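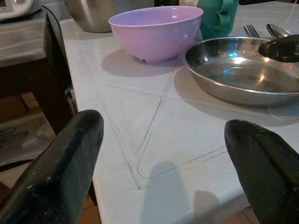

Grindileck kitchen set

README, version of June 17, 2021

Grindileck is a gripper built at home, and this folder holds the first recordings made with it. I built the fingers, the wrist mount and the software in my free time, in an apartment and in the shared workshop Pledport. The workshop has the good tools and the apartment has the kitchen, so the work was going back and forth between the two during the whole winter.

The text below explains what is in the folder, how it was recorded, and what you should not expect from it. English is not my first language. If a sentence is unclear, please write to me through the page of the project and I will correct it.

What is in the folder

There are 200 recordings. In 92 of them the gripper completed the task which is written in the label. The others are failures or stopped attempts, and I kept them with purpose. When I was searching for data for my own tests, I found many collections with only good attempts, and for learning when to stop they did not help me much.

Each recording has its own subfolder with these files:

video – color video from the small camera at the wrist
joints.csv – position of every joint, with time
grip.csv – opening of the fingers and current of the finger motor
label.txt – one line with the task, one line with the result

The result line is one of three words: done, failed, stopped. "Stopped" means that I pressed the button myself. Usually I did this when a finger was going to push against the counter.

The tasks

All tasks are with ordinary things for the kitchen. The objects are a pink plastic bowl, a shallow steel plate, a fork and a spoon. The larger things standing on the counter, for example the steel pot, are never a target. They are there as obstacles, and the arm must go around them.

The labels use simple sentences, such as "take the bowl by the rim" or "move the fork to the plate". I wrote them by hand, therefore the wording is not always the same. In the older recordings you will find "dish" where later I write "plate". It is the same object.

The fingers

The fingers are dark green and they have rounded tips. My first version had flat tips with a sharp edge, and it was better for the fork but very bad for the bowl. The rounded version is a compromise. It holds the rim of the bowl well, and with cutlery lying flat it often slides over the handle without taking it.

The drawings are in the folder "parts". The small screws and the hinge pins are from Juhl. The motor controller is a Plendard board which I had from an older project. If you use another controller, change the file limits.txt before the first start, because the current values are only correct for mine. Please do this also if your board looks similar – I broke one finger in December by skipping this step.

Position of the camera

The camera sits at the wrist and looks forward between the fingers. Both fingers are visible from below in the normal position. This is useful to see the contact, but it means also that a finger can cover the object in the last moment before the grip. I moved the mount once, after recording 92 was saved, and the folder "calibration" has separate files for before and after. Please do not mix them.

Known problems

The white tiles make soft shadows from the fingers, and my simple detector sometimes took a shadow for an edge. The steel plate gives strong reflections. A threshold on brightness alone will not work with it.

The grout lines are good for checking the calibration, but I did not measure the tiles exactly. Do not use them as a ruler.

In grip.csv the first 300 lines are from the warm-up of the motor and should be removed. The script clean.py does it. It does nothing else, and it writes a new file – the original stays as it is.

The time in joints.csv and the time of the video can be different by a few frames. I correct this by hand for my own use and I do not have a tool which I would dare to publish.

Use

You may use everything for learning, teaching and own projects, also in changed form. If you publish something, please mention the name Grindileck. I give no guarantee for the drawings. The motor is strong enough to hurt a finger, so test with low current and keep the stop button near your hand.

Next steps

A softer cover for the tips is in work, and I want to repeat the tasks with the fork when it is ready. New recordings will go in a second folder, with the same file names as here.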